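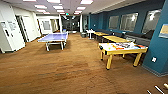
**How often should the finger pads on a Gostetti gripper be changed?**
Every 400 hours of running, or sooner if the pad face is shiny or a corner has lifted.

---

**n_dimitrov**
Is the 400 from the manual or from you? Our mobile unit is past that and still holds fine.

**emrys_ll**
Manual for the older hand, and it matches what I see. Holding fine on a box tells you very little. Try it on something smooth and light.

**sandrine.a**
I don't agree with going by hours. Ours drives a lot and grips very little, so I go by grip cycles. 2,000 and they come off. The counter is on the second service page.

**emrys_ll**
Heat and dust age the rubber even when the hand is open. I had a set go hard over August with hardly any cycles on it.

**sandrine.a**
Fair, but then check them by hand. A thumbnail should leave a mark that fades.

**n_dimitrov**
OK, pulled one. No mark at all, so they're done. What torque on the pad screws? Mine came with the Keltolum kit and there's no sheet in the bag.

**cfleury**
I just go snug with the short key, no threadlocker. The inserts pull out if you lean on it.

**emrys_ll**
I do use threadlocker - the weak one, a small drop. Had 2 screws back out without it.

**cfleury**
Never had one move in 3 years. Whichever you do, run the finger homing again after, or the close position will be off by the thickness of the new pad.

**n_dimitrov**
Homing failed the first time with error 3, then passed after a power cycle. Is that normal?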